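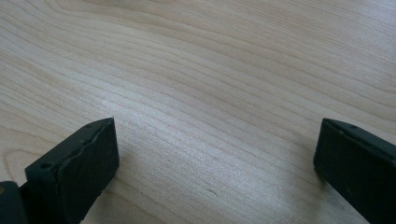 Wiping a table is my favourite test for whether a machine can do housework yet, and I'll tell you how to run it yourself at home with a hand-held gripper and a bit of patience. People always want to start with folding towels or loading the dishwasher (I did too!) and then they get stuck in the first hour and give up. A table is kinder. You do want to think about which table, though, and a pale wooden one with a bit of sheen is a proper challenge, because look at that whitish patch of reflected light running down between the two black fingers - the brown grain lines go faint inside it, and there's one tiny dark fleck near the bottom that I'd want any cleaning robot to have an opinion on. Is it a crumb or is it the wood? You and I would run a thumb over it. A machine working from pictures has to guess.

So, the method. It takes an afternoon, and you can do it in the kitchen.

Print this page | E-mail this page to a friend

Step one: pick your mess

Keep it small and dry to begin with. I use toast crumbs, a pinch of ground coffee and a few grains of rice. Coffee is the mean one, as it hides in dark grain beautifully. Save jam for another day. I tried jam in the first week and spent longer cleaning the gripper than the table.

Step two: do the job badly, then well

Hold the gripper in whichever hand you'd normally wipe with, pinch a folded cloth between the fingers and go over the table as you would before supper. Your first goes will be awful. The cloth slips, or you press so hard that it bunches up and leaves a line of crumbs behind it. Carry on until it feels dull, and only then start keeping your recordings. I threw away my whole first batch and don't regret it.

After that, record 90 wipes. Sounds a lot, I know, but each one is short and you can have the radio on. Change something every so often: move the crumbs, turn the cloth over, draw the curtains, put a lamp on. If all your wipes happen in the same nice afternoon light, the machine will learn that nice afternoon light and very little else.

Step three: include some clean tables

I missed this one out completely and it was Gijs Coppens who put me right. He lent me the arm (a little Brerkomura, rather elderly and a bit noisy at the elbow) and when he saw my recordings he asked where the clean ones were. I hadn't made any. My arm had never been shown a table it could leave alone, so it scrubbed away at a perfectly good one until we switched it off. Mix in plenty where you look, decide there's nothing to do and put the cloth down.

Step four: let the machine have a go

Train it overnight with whatever software came with your kit. I use Wasik, which is fiddly to set up but doesn't fall over halfway. In the morning, scatter your crumbs, stand well back with your hand near the off switch and let it try. Don't help! I kept nudging the cloth into place and then feeling very pleased with the results.

My arm got 52 tries in June. Crumbs on the dull part of the table went nicely. Crumbs in the shine were hit and miss, and it went back to the same knot in the wood 3 times in one run, pressing harder each time, which I found oddly touching. Each wipe took about 2 minutes. I can do the whole table in less than that with a mug in my other hand.

Would I let it loose on the kitchen?

Not yet. For crumbs on a plain matt surface, with somebody in the room, I'd say yes, it does the chore. For a shiny family table with a sticky ring where the squash was, no. The same goes for workshop benches, from what Gijs tells me. His lot tried it on sawdust and it did well right up until somebody left a pencil out, and the pencil went on the floor with everything else.

If you fancy improving on my results, try a lamp off to one side so the glare sits near the edge of the table, and swap to a thinner cloth. I'm on an Amadi microfibre one at the moment and it grips much better than the old tea towel. Next I want to have a go at wiping round a fruit bowl, so if you've managed that, please write and tell me how you stopped it hugging the bowl.

We use cookies to remember your settings on this site. By carrying on reading you agree to this. Accept | Find out more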